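Tamis bench arm: README

Tamis is a small tabletop arm for sorting light household packaging, built in a shared garage workshop. This repository holds the parts list, the control code, the printed part files and the first set of recordings. The build is maintained by Ghazala Kakakhel (mechanical) and Farzad Kazemi (software). Last revised 4 Dec 2022.

Status

The arm homes, moves to taught positions, and opens and closes on command. Automatic picking is still experimental and lives on its own branch, called prida. Don't merge from prida unless you want to re-tune everything.

What's in the folders

hardware/ has the printable parts and a wiring diagram. The wiring diagram is one revision behind: the gripper motor lead now runs outside the forearm.
control/ has the driver, the homing routine and the teach script.
recordings/ has the wrist camera sessions, one folder per session.
notes/ has build notes in plain text, mostly in order.

Printing

Print the fingers standing up. We printed them flat the first time and the tips split along the layers — the upright ones have lasted since March. Use 50 per cent infill for the fingers and the wrist bracket. Everything else can be printed lighter. Any colour will do for the base and forearm, but keep the fingers matte. A glossy filament throws highlights back into the wrist camera.

The bracket screws should be snug and no tighter. If the bracket squeaks when the wrist turns, back them off a quarter turn.

Setting up

1. Clamp the base to the bench. The arm will walk if it is only resting on rubber feet.
2. Plug in the power supply before the USB cable.
3. Run the homing routine with the fingers empty and closed.
4. Run the teach script and save at least 4 positions.
5. Check the emergency stop. It cuts motor power, so hold the forearm or it will drop.

Homing moves all the joints. Keep your hands clear until the terminal prints "ready".

Recordings

The current set is called Verngate. It has 9 sessions and 2,000 still images in total, saved from the wrist camera while the arm was driven by hand. Each session folder has the images and a text file of joint readings. Sessions have not been trimmed, so pauses and failed reaches are still in there.

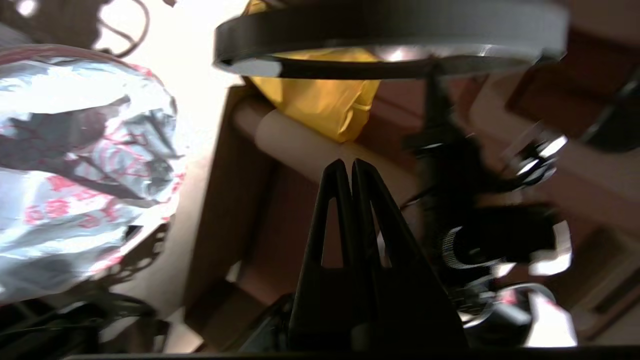 Lighting is the setting most worth checking before you record your own session. Exposure is fixed at the start and does not adjust as the wrist turns, so bright patches stay bright. Shiny packaging is the hardest case: on crinkled silver plastic like the bag with the red pattern, the folds carry both highlights and dark creases, and the edge finder tends to treat them as separate objects. Plain brown cardboard gives it far less trouble. The black fingers stand out well against cardboard, down to the triangular cutouts, and we use those cutouts to check that the camera hasn't shifted in its mount.

Known problems

Fast wrist moves blur the images. There is no filter for this yet.
The gripper motor gets warm in long sessions. Let it rest.
Joint readings and images can drift out of step late in a session. The script align.py in control/ fixes most of it.
The Courtois calibration file is for the old wrist bracket. It is kept for reference only.

Contributing

Open an issue before sending a large change. Small fixes to the notes can go straight in. If you record a session, write down the lamp position and the bracket version — we can't use it otherwise.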